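Small halls should stop starting at half past seven

I go to a lot of live music, mostly folk and mostly in places that hold fewer people than a school assembly. Over the winter I saw concerts in Brorkley, Ham and Kistlow, and I came away from all of them thinking the same thing. The music was fine. The timing was wrong.

The standard evening goes like this. Doors open at seven, the support comes on at half past, there is a long interval, and the main act starts when people who work early are already looking at their phones. The last bus from Kistlow leaves before the encore. At the Korkavero concert in February I watched almost 20 people put their coats on during a slow air, and the fiddle player could see every one of them.

A programme of 90 minutes with no interval would suit most of these nights better. I know the objection. The interval is when the bar takes its money, and for a hall with a leaking roof the bar can matter more than the ticket price. I accept that, but a bar can open before the music and stay open after it. In Ham they tried this with a duo on a Sunday-style teatime slot, starting at five, and people stayed on to talk until the staff began stacking chairs.

The early start

Five o'clock sounds odd for a concert until you have been to one. Parents can bring children. Older people who have given up driving in the dark can come again, at least from spring onwards. The musicians get home, or get to the next town, at a reasonable hour.

It does mean fewer people will have had a proper meal. A hall that starts early should sell something simple, soup or a filled roll, and should let people bring their own food without making a fuss. I would sooner hear a crisp packet during the tuning than see empty rows.
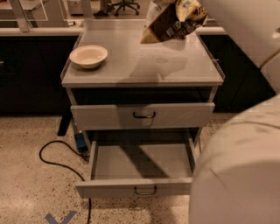

The support act

Support acts lose out under my plan, and this is the part I am least sure of. A young singer needs the half hour in front of somebody else's audience. My answer would be to give them 30 minutes at the start and print their name on the poster at a decent size, then go straight into the main set. Korkavero had a very good harpist opening for them in Brorkley and the poster said only "plus guest".

Ticket prices need not change. I paid the same for the short concert in Ham as for the long one in Kistlow and did not feel cheated by either. I would like to see one hall in the area try early starts for a whole season, with the bus timetable printed on the back of the ticket.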